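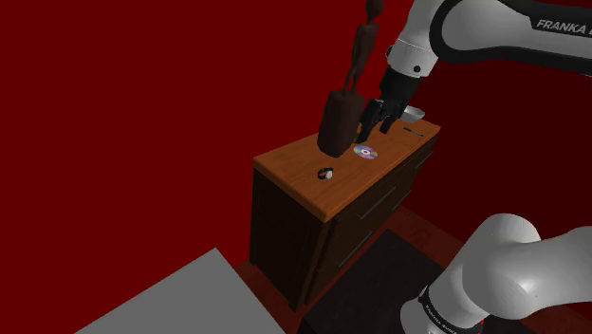
Carved wooden figure on a dresser, dark brown

Thread: Semi-automated offside in our league - does anyone buy this?

touchline_gripe
So the league sent out the notice. From November every ground in the top division gets the Planinell tracking setup, and the offside line gets drawn by software with one person checking it. The clubs have apparently all agreed. I've read the thing twice and I still can't find the part where it says how wrong it can be.

They say it was tested at Cestau last season. Tested how? Against what? If you compare the software to the old video line and they match, all you've learned is that they might both be wrong in the same direction.

northstand_ray
It was three matches at Cestau. I was at one of them. There was a check in the second half that took so long people went for coffee. That was supposed to be the fast system.

offthebar88
I'm going to be the one who disagrees. The old way was a guy in a van dragging a line across a blurry shoulder. I'd take cameras over that any day. You're asking for a perfect number when the thing it replaces never had a number at all.

touchline_gripe
I'm asking for any number. Put an error figure in the notice and I'll go quiet. If the ball leaves the foot between two camera pictures, somebody or something is guessing when the kick happened. A winger at full sprint covers real ground in that gap. Then they show us a nice clean graphic with a toe over the line and we're all meant to nod.
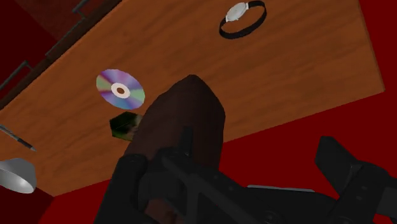 Watch with black strap, lying flat

keeperunion
The graphic is what gets me too. It isn't video, it's a drawing made from the data, and on TV they never say so. My dad thinks it's a camera angle.

offthebar88
OK, I'll give you the graphic. They should label it. But the league up in Grønli has had something like this for a while and I don't hear much screaming from over there.

northstand_ray
Do you follow the Grønli league? Because I do, a bit, and there's plenty of screaming, it just isn't in English. They had 8 goals looked at in one round and the home fans walked out of one game before the end.

offthebar88
Walking out proves people were mad. People were mad when it was a linesman with a flag.

plonska_til_i_drop
What about grounds like ours? Plonska's main stand has a roof that was put up by someone's uncle. Where exactly are they hanging the cameras? The notice says "suitable elevated positions." We have two floodlight pylons that sway when a bus goes by. I'd love to know if the tracking still works when the camera is moving more than our center backs.

keeperunion
They recalibrate before kickoff, according to the notice.

plonska_til_i_drop
Before kickoff, sure. The wind gets up after halftime at our place. Every time.

touchline_gripe
And who pays to fix a mount at a small club? I looked for that as well. It says costs will be "shared." I have been in enough shared apartments to know what that means.

offthebar88
Fair question on the money. I still think you'd all complain if they did nothing. Last season you had a whole thread wanting video thrown out and another one wanting more of it.

touchline_gripe
Both threads were mine and I stand by both of them.

northstand_ray
Here's what I'm sending to the supporters' email address. They take comments until 24th June. Tell me if I've missed anything.

1. Publish the Cestau results, including the checks where the software and the referee disagreed.
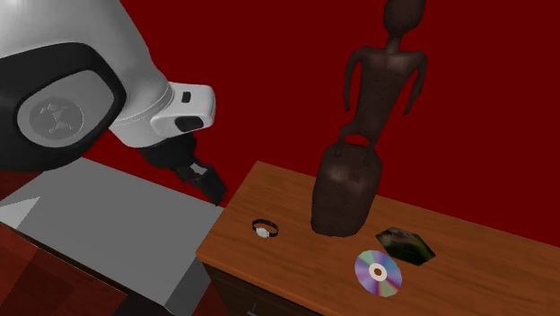
2. Say on screen that the picture is drawn by a computer.

3. Tell small clubs in writing what they pay if a camera mount fails.

keeperunion
Add a time limit. If it can't decide in two minutes, the call on the field stands.

offthebar88
I'd sign that one. Not the first, they'll never release it and it makes the rest easier to ignore.

touchline_gripe
Then leave it first on the list and let them ignore it in public. I'm copying it as is and sending mine tonight.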